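Skirkon Robotics Club - Frequently Asked Questions

Last updated Oct 24, 2022

Do I need to know anything about robots before I join?

No. You need to be able to read a checklist and to stand behind a line when asked. The second of these is harder for most people.

How old do I have to be?

Sixteen for the bench evenings, fourteen for the soldering corner. Under-eighteens need the blue form signed by a parent or guardian. We can tell when you've signed it yourself. Your mother does not dot her i's with a star.

What does it cost?

£30 a term, which covers insurance, tea and a share of whatever we broke last term. Paying for the whole year at once gets you a thank you and a receipt.

What do members do of an evening?

There are two groups. The Mulder group builds small wheeled things that are meant to follow a line and mostly follow each other. The Bumel group works on bin picking: the arm has to take mixed objects out of a metal bin, one at a time, without being told what they are. The objects are ordinary ones. A toy car, a wooden utensil with slots in it, that sort of thing. It sounds easy until you watch a machine the weight of a small horse think about a spatula.

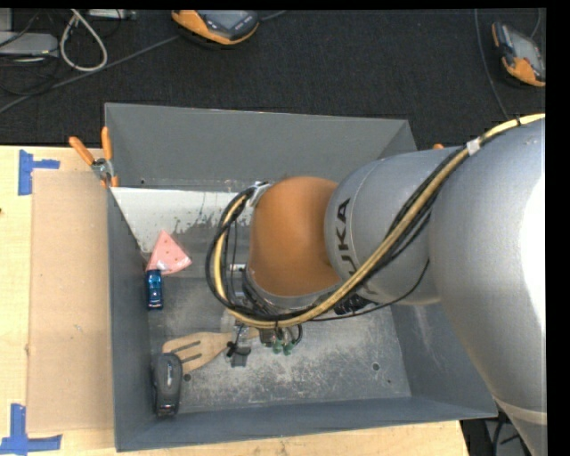
Gillespie Dalgleish wrote to us after the May open evening to say that a toddler could clear a bin like ours in ten seconds and would only want a biscuit for it. We have passed this on to the Bumel group, who would like to know whether the toddler can do it 313 times in a row and write a log file.

Can I drive the arm?

Yes, once you've had your induction and sat through 6 sessions with someone who already has. New drivers start at the slowest speed. You will find this insulting for a week and then you will be very glad of it.

Is it safe?

Safe enough if you follow the rules, which are on the wall and also on the back of your membership card. Nobody reaches into the bin while the arm is live, whatever has fallen over. Long hair up, lanyards off. If you press the emergency stop by mistake, well done, press it again whenever you like.

Can I bring my own objects for the bin?

Please do. We want things that are awkward to grip but won't matter if they get squashed. No glass, no food that isn't sealed, nothing with a battery you can't take out, and nothing you'd be sad about. Leave them in the tray marked IN and write your name on the sheet. Things in the tray marked OUT have already been squashed.

What is the Gunitz Cup?

Our yearly contest against the other clubs in the league. Each team gets the same mystery objects and the same time limit, and points come off for drops. Last year we scored 1758, our best yet, and came fourth. The winners had a better suction cup and, we feel, a smugger banner.

Do I have to write code?

Not if you don't want to. Somebody has to sort cables, fix fittings, label runs and keep score, and those people are rarely short of work. If you do code, please comment it. There is a function in the grasp planner called doTheThing2 and its author has moved to Leeds.

Can my parents watch?

From the chairs at the back, yes. Fathers who work in engineering are asked to save their suggestions for the tea break.

I missed the start of term. Can I still join?

Yes - just turn up and ask for a form. Inductions run every other week, and you can watch until yours comes round.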